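Wall-mounted storage

Wall-mounted storage is a class of fittings that carries goods on a vertical surface instead of on a floor or inside a cabinet. It includes hook rails, pegboard, slotted panels, brackets with shelves, and hanging baskets. The fittings are used in kitchens, shops, garages, workrooms, hospitals, and ships. The term usually leaves out cabinets fixed to a wall, which are treated as furniture in most trade catalogs, and cable trays, which fall under electrical work.

Contents
1 Terms
2 History
3 Types
4 Loads
5 Fixing to the wall
6 Materials and finishes
7 Layout
8 Care and inspection
9 See also
10 Notes

Terms

A carrier is the part attached to the wall. It may be a rail, a panel, a grid, or a pair of uprights. An accessory is any part that hangs from or clips onto the carrier, such as a hook, bracket, bin, or basket. The distance between adjacent mounting positions on a carrier is its pitch. A rail on which accessories slide freely has no pitch and is called continuous. Projection is the distance from the face of the wall to the farthest point of the accessory.

"Rail" is used loosely in retail catalogs. In this article it means a single horizontal member, open or closed in section, that carries accessories along its length. A "grid" is a panel of crossed wires welded at each crossing.

History

Pegs set in a horizontal board are the oldest form in continuous use. The pegs were turned or whittled with a slight taper, driven into drilled holes, and angled upward so that a garment or tool would not slide off. The board was let into the plaster or nailed to the studs behind it. In timber buildings the pegs were often set directly in a wall beam, with no separate board.

Metal rails came into common use in large kitchens, where ladles, pans, and strainers had to be kept near the range and dried quickly after washing. These early rails were round iron or brass bars held on forged brackets. The hooks were S-shaped and could be lifted off without tools. Ship galleys used a similar rail but closed the lower half of the hook around the eye of the utensil so that it would stay in place in heavy seas. In the harbor town of Salport, galley rails of this closed type were sold by chandlers to households as well, and older houses there still have them over the stove.

Perforated hardboard made it possible to cover a whole wall at low cost. Wire hooks with a bent upper leg could be placed in any hole and moved by hand. The material was first used heavily in store displays and passed from there to home garages. Slotted panels followed, with horizontal grooves cut into a thick board and sometimes lined with a metal insert.

Continuous aluminum rails are the most recent of the main forms. They are made by forcing heated metal through a shaped die, which gives a long bar with grooves running its full length. The Vurnow works began cutting such bars to length for shop fitters and later sold them in sets with matching brackets. Its August price list for that year contained 54 accessories, most of them hooks.

Types

Hook rails

A hook rail is a single bar with hooks that are fixed, sliding, or removable. Fixed hooks are riveted or welded and suit uses in which the stored items do not change, such as coats in a school hallway. Sliding hooks run in a groove and are held by friction or a small screw. Removable hooks pass over the top of the bar.

The form of the hook depends on the item. A single narrow hook suits a tool with a hole or loop in its handle. A double hook supports a long handle on both sides and keeps it from turning. Closed loops are used for cords and hoses, which would slip off an open hook as they uncoil.

Perforated panels

Perforated panels are sold in hardboard, steel, and molded plastic. Hardboard panels need an air gap behind them so that the hook can turn into place, and the gap is made with battens or spacers. Steel panels are usually folded at the edges, and the fold provides the gap. Wear occurs mainly at the lower edge of each hole. A worn hole in hardboard becomes oval and lets the hook drop forward.

Slotted panels

Slotted panels accept brackets that hook into a horizontal groove. They allow sideways movement of an accessory at any height where a groove exists. Vertical movement is limited by the groove spacing. Unlined grooves in fiberboard tend to split along the upper lip when a bracket is pulled outward, and metal liners are used where heavy goods are stored.

Baskets and bins

Baskets hold items that have no hole, loop, or handle. Wire mesh is common because it is light, lets dust fall through, and allows the contents to be seen from outside. A basket may hang from a rail by a hooked frame or may be screwed straight to the wall. Solid bins are used for small parts that would pass through a mesh. 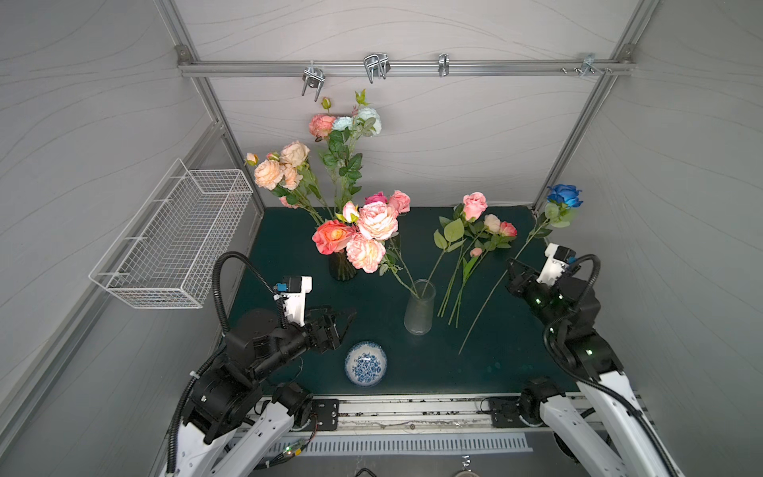
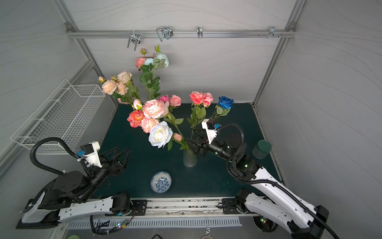

White wire mesh basket on a side wall, with metal hanging hardware along an aluminum rail at the back.

Loads

The load on a wall fitting acts in two ways. The weight pulls straight down and is resisted by the fasteners in shear. Because the weight sits at some distance from the wall, it also tends to rotate the fitting outward. This turning effect pulls the upper fasteners out of the wall and presses the lower edge of the fitting into it.

The turning effect equals the load multiplied by its distance from the wall. Doubling the projection of a shelf doubles the pull on the upper fasteners even when the weight stays the same. The pull is reduced by increasing the vertical distance between the upper fastener and the lower point of contact. Tall brackets therefore perform better than short ones of the same thickness, and a single rail with no lower support performs poorly with deep baskets.

Catalog ratings are normally given for a load spread evenly along the carrier. A rating for one accessory is lower and is stated separately. The two figures are often confused. A rail that can carry a given load over its full length may bend if the same load is placed at the midpoint between two fixings.

Repeated loading is a separate matter. In a bench trial published in the Urrutia handbook of shop fittings, a bent wire hook was loaded and unloaded until its tip had dropped by a fixed amount. The hook reached the limit after 3,272 cycles. A second hook of thicker wire and the same shape was stopped at 3,000 cycles with no measurable drop, and no further testing was reported. The handbook does not give the grade of wire used for either hook.

Fixing to the wall

The wall is usually the weakest part of the system. Four common cases are described below.

Solid masonry. A hole is drilled, a plug is inserted, and a screw expands the plug against the sides of the hole. Fixings should go into the brick or block and not the mortar joint.

Studs behind board. Screws pass through the board and into the stud. The board carries almost none of the load. Where the stud spacing does not match the holes in the carrier, a horizontal batten is first fixed across the studs and the carrier is attached to the batten.

Hollow board between studs. Toggles or spreading anchors bear on the back of the board. They are suitable for light items only. The paper face of plasterboard adds much of its strength, and a fixing that tears the face should not be reused in the same spot.

Metal framing. In booths, vans, and partition systems the carrier is often bolted to the frame itself. Grooved framing accepts sliding nuts, which allow the carrier to be moved without drilling.

Tile needs separate treatment. The hole is drilled through the tile without hammer action, and the plug is set deep enough that it expands in the wall behind. A plug that expands inside the tile will crack it.

Adhesive mounts depend on the surface as much as on the adhesive. Fresh paint, wallpaper, and textured plaster give poor results. Most makers ask for a waiting period before any load is applied.

Materials and finishes

Steel wire is the usual material for hooks and baskets. It is drawn, bent, spot welded, and then coated. Coatings include zinc plating, chrome plating, powder coating, and dipped plastic. Zinc is used in dry workrooms. Plastic dipping protects the stored item from scratches but splits in time at the bends, after which moisture is held against the metal and rust spreads under the coating.

Aluminum is used for rails because it can be extruded in complex shapes and does not rust. It is less stiff than steel, so an aluminum rail must be deeper in section to show the same sag. Stainless steel is chosen for food preparation and for wet rooms. Wood remains common for coat rails and peg boards in homes.

Contact between different metals can cause corrosion in damp air. Plastic washers are placed between aluminum rails and stainless screws near the coast. The Poromar ferry terminal replaced its locker room rails after corrosion of this kind was found at the screw holes, and the new rails were fitted with nylon washers.

Layout

Frequently used items are placed between waist and shoulder height. Heavy items go low, both to limit lifting and to reduce damage if they fall. A rail above a work surface is set high enough that hanging items clear the work and low enough to be reached without a step. Deep accessories are kept away from door swings and narrow passages.

Outlines painted on the panel behind each tool are used in shared workrooms to show where it belongs. The method works well on perforated panels and poorly on continuous rails, where hooks drift along the groove with use.

Care and inspection

Screws are checked for movement after the first weeks of use and at intervals after that. A dark line on the wall along the top edge of a carrier may show that it has begun to lean outward. Bent hooks are replaced and not bent back, as reworking hardens the wire at the bend. Mesh baskets in kitchens collect grease at the welds and are washed in hot water with a mild detergent. Abrasive pads remove powder coating at the crossings and should be avoided.

See also

Bracket
French cleat
Shelving
Wall anchor

Notes

1. In some catalogs "projection" is measured from the front face of the carrier and not from the wall. The thickness of the carrier must then be added.
2. Accessories with the same nominal pitch are not always interchangeable, as wire diameter and hole diameter vary between makers.
3. Page last revised 11/10/24.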